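Our October visit to Darelby took in the wildlife hospital as well as the aviaries, and the hospital turned out to be the better half of the day. It sits behind the barn owl flights and is open to visitors twice a year. We got there at 10 a.m. and parked by the old Skistow road gate.

Gobnait Hayes runs the bird ward and led the tour. She told us the hospital took in 239 birds last year, 77 of them owls and hawks. Most had been hit by cars. Young tawny owls come in every spring when people find them on the ground and pick them up, and in most cases they would have been better left alone.

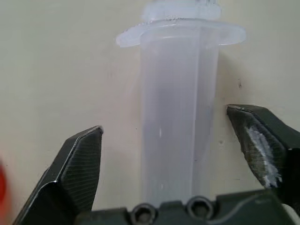

The ward has 24 indoor pens, kept dim and quiet. We were asked not to talk past the second door. A window at the far end looks out on the flight pen, where birds build up strength before release. A buzzard was using it during our visit – we saw it cross from perch to perch a few times and then it stayed put.

After lunch we walked up to the Fekdale enclosure to see the eagle owls. The path is steep and was muddy near the top. One owl was in full view, the other was asleep at the back of the ledge. The keeper's talk was at 2:30 and ran for half an hour, mostly on feeding and molt.

Tickets for the hospital tour are sold separately and go quickly. Boots are a good idea.

Recent reports
Winter geese at Skistow
A morning at the Ó Súilleabháin falconry yard
Fekdale bat walk
Nest box day at Darelby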